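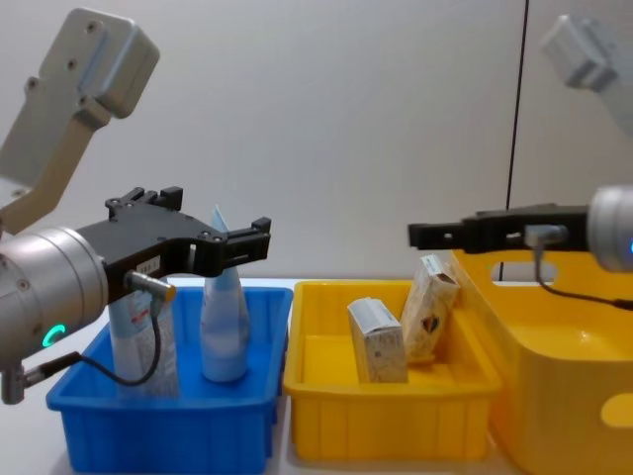 Blue bin with the two bottles, small yellow bin, larger yellow tote, on the white table.

Home Archive Threads Search Subscribe Help

tusdale-storage mailing list
Subject: Re: Bottles that fall over, and which bin to buy
Date: Oct 13, 2021
From: Bùi

Hello all,

I answer to the message about bottles from the Cladwood building, which I quote here in full so that the new subscribers can follow.

> Dear list,
>
> We are a shared apartment in Cladwood, with one bathroom, one very small
> laundry corner and one shelf under the kitchen sink. Every one of us
> buys bottles. Shampoo, dish soap, the thing for the windows, the thing
> for the drain. They stand directly on the shelf and when you take one
> from the back, two from the front fall on the floor. Last month a
> bottle of fabric softener opened itself in this way and I was cleaning
> until midnight.
>
> My questions:
>
> 1. Do you put bottles in bins, or is it better to have a shelf with a
> small edge in front?
>
> 2. If bins, do the colors help, or is it only decoration? One roommate
> wants everything white because it is calm. I think white bins all look
> the same and people will put things anywhere.
>
> 3. What about squeeze bottles with a pointed top? They are higher than
> the others and they don't fit below our shelf. Lying down they leak.
>
> 4. How do you make people put the bottle back? (I know this is maybe not
> a storage question.)
>
> The shelf under the sink is 35 cm high on the left, less on the right
> where the pipe is. We can spend a little money but not much. We don't
> want to drill, the landlord is strict.
>
> Thank you, and sorry if this was discussed before. I searched the
> archive but I found mostly messages about shoes.

It was discussed before, but long ago and with many opinions, so I think it is good to discuss it again. I will go in the order of your questions and then add some things which you didn't ask.

On question 1. I have tried both. The edge in front of the shelf stops the bottle from falling on the floor, but it doesn't stop it from falling over. The bottle falls inside, against its neighbor, and you have the same leak, only in a place where you see it later. With a bin you can pull the whole group toward you, take what you need from the top, and push the group back. You never have to reach over anything. For a deep shelf under a sink I would take bins and not think about it longer.

The bin should be of the stiff kind. I had soft fabric baskets from a discount shop for two years and the walls gave way each time a heavy bottle leaned on them. You can see on top of this message the blue one, a plastic crate with an open top, a rim that goes outward and vertical ribs on the front wall. I like the rim very much. You can put your fingers under it and pull, even with wet hands, and you don't need a handle. Also a bin like this can be washed in the shower, and it will need it. There is always some ring of soap on the bottom, even when everybody swears that every cap is closed.

Please don't fill the bin until it is full. In the blue one stand two bottles, a tall white one like a tube and a pale blue squeeze bottle, and both are upright. I know that to some people this looks like wasted space. When I lived with relatives we packed bottles so tight that you needed two hands to get one out, one for the bottle and one to hold down the others. My rule now is that my hand must go between the bottles without pushing. If you have many small bottles, a strip of stiff cardboard across the bin is enough to keep them from sliding, and you change it when it becomes ugly.

On question 2. I am completely on your side against your roommate, with respect. Color is the cheapest label. You don't have to read it, it doesn't come off when it gets wet, and guests who don't speak your language understand it after one day. In our home blue is for bottles. Yellow is for everything that is dry: sponges, cloths, gloves, spare brushes. We have two sizes of yellow, a small bin for the things we use each day and a larger tote for the supply, and we keep them in this order from left to right: blue, small yellow, large yellow. When they go to the table for sorting they keep the order, and when they go back to the shelf also. It sounds like the army, but after some weeks you do it without thinking.

What I would not do is to have five or six colors. We tried this first. There was a green one for "garden and balcony" and a red one for "dangerous", and then came long discussions whether the drain cleaner is bathroom or dangerous. Two colors we can remember. The dangerous things now are not in a bin at all but on a high place with a lock, and if there are small children who visit you I ask you to do the same before you buy anything.

If your roommate can't live with blue and yellow behind the cabinet door, maybe you can agree on white bins with a colored band of tape on the rim. It is a weaker signal, but it is peace in the apartment.

On question 3. The pointed squeeze bottles are difficult, I agree. Look at the pale blue one in the picture, the tapered cap goes up higher than the rim of the bin. So when you measure, you must measure the bottle in the bin, with the cap on, and not the bin alone. I made this mistake and bought bins which fit perfectly below my shelf as long as they had nothing inside.

With 35 cm on the left side you have enough for most bottles, I think, but please take your tallest one and test before you pay. You also need a little air above, otherwise the point scratches along the shelf when you pull. Put the tall bottles at the front of the bin. Then you can pull the bin out just a little and take a tall one without moving it fully. The short ones can stay in the back. On the side with the pipe I would put only the dry things, in a low bin, so that a drop from the pipe doesn't matter so much and nothing tall gets stuck.

I never lay these bottles down, not even new ones. The caps are made for squeezing and not for closing. If one is really too tall, pour it over into a lower bottle and write on this bottle what it is, with a pen which resists water. Write it the same minute. And please never use a bottle that was for drinks.

On question 4. You are right that it is not a storage question, but it is the question which everybody has. In my experience people put back a thing if the place is nearer than the place where they would drop it. Our window spray was always standing on the windowsill. I was annoyed for maybe one year. Then I gave it a place next to the window and there was no more problem. So before you decide what belongs in the bin, look for some days where the bottles are ending up by themselves.

The second thing which helped is a fixed time for sorting. Every 30 days or so we carry the bins to a table, we take out what is finished, we put together the two half bottles of the same soap (there are always two half bottles), and we wipe the bottoms. A light table is good for this, you see immediately which bottle leaves a ring. It takes less time than one coffee. In August we forgot it and at the end we had three open dish soaps, one of them with almost nothing in it and each with a different owner.

Now the things you didn't ask.

About buying. In Tusdale the hardware shop near the station has stiff open crates in several colors. I have also two bins of Dronomex, which were more expensive than I wanted, and they are good, but I don't see that they are better. Take one bin home first, put your bottles in, live with it one week, and then buy the rest. The shop takes them back only when they are clean. Also take bins of one family if you can. Bins with different rims don't stand well beside each other and on a narrow shelf you lose a finger's width each time.

About the tote. A larger tote is tempting and it becomes a grave. If it is deeper than your elbow, things on the bottom are lost for you. We keep in ours only light things of one kind in one layer of bags, and the rule is that nothing which can leak goes in there, new and sealed or not. I once had a refill pouch at the bottom with a whole winter's supply of cloths above it. You can imagine.

About labels. If you want also words on the bins, put them on the narrow side that looks at you when the bin is in the shelf. Many people stick them on the long side because it is prettier, and then it is between two bins where you can't read it. On ribbed walls the tape doesn't hold well, by the way. I use a small tag on a string through the rim, or I write on the rim itself. A tag on a string can hang into the bin and get soapy, so keep the string short.

About weight. Full bottles are heavier than one believes. With 8 large ones a bin is not something you want to pull from a low shelf while sitting on your heels, my back can confirm. Two smaller bins are kinder.

I would like to hear what you decide in Cladwood, and also the measure of the right side under the pipe, if you have it. There was a message in the archive with a drawing of a bin cut out for a pipe, but I can't find it anymore. If someone saved it, please send it again to the list. The archive has now more than 1,000 messages and the search doesn't look inside attachments.

One small correction also to my own message from August: I wrote that vinegar removes the soap rings from every bin. From the plastic ones it did. In the metal basket of my neighbor it left gray spots, and I have apologized to her.

With friendly greetings from Tusdale,
Bùi

Previous message | Next message | Reply to list

Page last updated: the night after each posting

This archive uses cookies to remember your reading settings. By continuing to browse you accept them.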